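サイト内検索 キーワードを入力 検索

借入・請求関係の書類を家庭で保管する手順

2018年7月 文:ドラギツァ・クラスニキ

ローン、カード、分割払いの書類は、契約時よりも返済の途中や終わった後に必要になることが多い。残高の食い違い、二重請求、完済済みの契約への請求などは、手元の紙が揃っていれば電話一本で片付く場合がある。以下は家庭での分類、保管、廃棄の手順である。債務整理そのものの方法は扱わない。

1. 集める

家の中の書類をまず一か所に出す。引き出し、通勤鞄、車のグローブボックス、冷蔵庫の側面に磁石で留めたものも対象とする。未開封の封筒はこの段階ですべて開ける。封筒は捨てず、中身の後ろにクリップで留めておく。消印と差出人の表記は、到着時期を後から示す材料になる。

作業台には食卓か調理台を使う。A4の紙を横に四列並べられる幅が要る。水気を拭き取り、感熱紙のレシートが濡れたり熱い器に触れたりしないようにする。感熱紙は熱と光で印字が消える。アルコール系の除菌剤でも変色するので、台を拭いた直後には置かない。

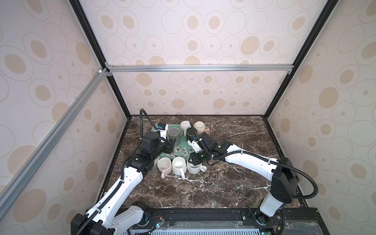 分類は債権者別とし、月別にはしない。月別に綴じると、一つの契約の経過を追うときに全冊を開くことになる。同じ会社に契約が複数ある場合は、契約番号ごとに分ける。会社名が途中で変わっているもの、債権譲渡の通知が来ているものは、元の契約の束に通知を入れ、表紙に新旧両方の名称を書く。

2. 束の中の順序

一束の並びは次のとおり。

・表紙(会社名、契約番号、連絡先、契約日、当初の金額)
・契約書または申込書の控え
・変更通知、譲渡通知
・請求書と支払の控え(新しいものを上)
・電話の記録

支払の控えは該当する請求書の裏に重ねる。口座振替の場合は控えが出ないので、通帳の該当ページをコピーし、その行に鉛筆で契約番号を書き添える。蛍光ペンはコピー機によって黒く潰れることがあるため使わない。

電話の記録は、日時、相手の部署と氏名、話した内容、次に何をするかを一件につき一枚に書く。裏面は使わない。後から清書すると日付が曖昧になるので、通話中のメモをそのまま綴じる。

3. 別置きにするもの

裁判所からの郵便は通常の束に入れない。支払督促は特別送達で届き、受け取った日の翌日から2週間以内であれば督促異議を申し立てることができる。この期間は封を開けた日からは数えない。受領日を封筒の表に油性ペンで書き、玄関に近い、家族全員が知っている場所に置く。訴状の場合は答弁書の提出期限と期日が別に指定されているので、同封の書面で両方を確認する。

裁判所を装った架空請求もある。封書に印刷された電話番号にはかけず、裁判所の公式サイトや電話帳で代表番号を調べ、事件番号を伝えて照会する。はがきで届く「訴訟最終告知」の類は特別送達の形をとらない。ただし、本物の書面を架空請求と決めつけて放置した場合の損失のほうが大きい。判断がつかなければ、消費生活センターか弁護士会の相談窓口に現物を持参する。

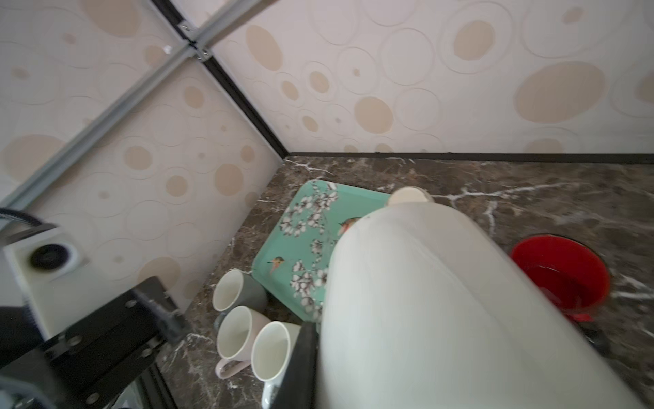
保証人になっている契約も別置きとする。自分で返済していないため請求書が手元に届かず、ほかの束に埋もれやすい。主債務者の氏名と現住所を表紙に書き、年に一度、残高を本人に確認して鉛筆で追記する。

4. 一覧表

束が四つを超えたら一覧表を作る。表計算ソフトでも罫線の入ったノートでもよい。列は、会社名、契約番号、残高、利率、毎月の引落日、引落口座、完済予定月とする。残高の列には必ず確認日を併記する。確認日のない残高は、利息と手数料の計上時期が分からず、照合に使えない。

利率は契約書の実質年率を転記する。広告や会員ページのトップに出ている数字は、適用区分が異なることがある。リボルビング払いでは、毎月の支払額に利息を含む方式と含まない方式がある。どちらであるかを備考欄に書いておくと、残高の減り方の計算が合わない理由を探す手間が減る。

家計簿アプリのZoseroを使っている場合は、書き出したファイルをそのまま一覧表にせず、契約番号の列を手で足す。Zoseroの書き出しは口座単位で、同じ口座から落ちる二つの契約が一行にまとまる。8月に予定されている更新で分割表示に対応する見込みだが、それまでは手作業になる。

5. 読み取り

スキャンは文字だけの書面なら200dpi、グレースケールで足りる。印影や手書きの細かい注記がある頁は300dpiに上げる。白黒二値は薄い印字が欠けるので避ける。ファイル名は「会社名_契約番号_年月」で統一し、全角と半角を混ぜない。

スマートフォンで撮る場合は、天井灯を背にしない位置に立つ。自分の影が紙の下半分に落ちると、金額の欄が読めなくなる。台の色が濃いほうが紙の輪郭を自動検出しやすい。折り目の強い書面は、厚い本の下に一晩置いてから撮る。
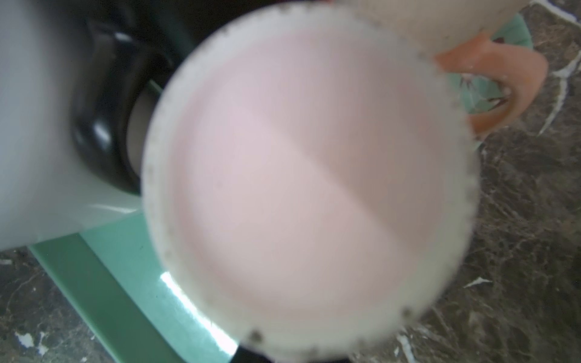 読み取った後も、契約書と裁判所の書面は紙で残す。請求書は、完済して差額がないことを確かめるまで紙を捨てない。

6. 完済後

完済したら、完済証明書または契約終了の通知を請求する。自動では送られない会社が多い。契約書の原本が返却される場合は、束の一番上に綴じる。抵当権が付いていた場合は抹消登記の書類が届く。代表者の資格を示す書類など、時間が経つと取り直しが必要になるものもあるため、届いたら早めに申請する。

その後、信用情報機関に開示を請求し、残高がゼロになっているかを確認する。反映には時間差があるので、完済の翌々月以降に請求するとよい。誤りがあれば、完済証明書の写しを付けて登録元の会社に訂正を求める。

過払いや二重払いの疑いが残る束は廃棄しない。時効の起算点は契約の形によって異なり、家庭で判断するのは難しい。

7. 廃棄

氏名、住所、口座番号、契約番号のある紙はクロスカットの裁断機にかける。手回し式では一度に二枚までとし、ホチキスの針は先に外す。はさみを使う場合は番号の列を縦に切り、二回の収集日に分けて出す。プラスチックのカードは磁気部分とICチップの両方を切断する。

保管に使う箱はGretgateのA4縦型で、蓋の内側に目次を貼れるものを使っている。同じ寸法なら他社のものでもよい。湿気の出る流し台の下と、直射日光の当たる窓際は避ける。

シェア 604 コメント 2 閲覧 900

最近の記事
・感熱紙レシートの控えの取り方
・口座振替の変更届を出す順番
・裁断機の刃の手入れ(デスピナ・アンゲロフスキ)
・引っ越し前に住所変更を届け出る先の一覧
・家族の印鑑を混同しないための保管方法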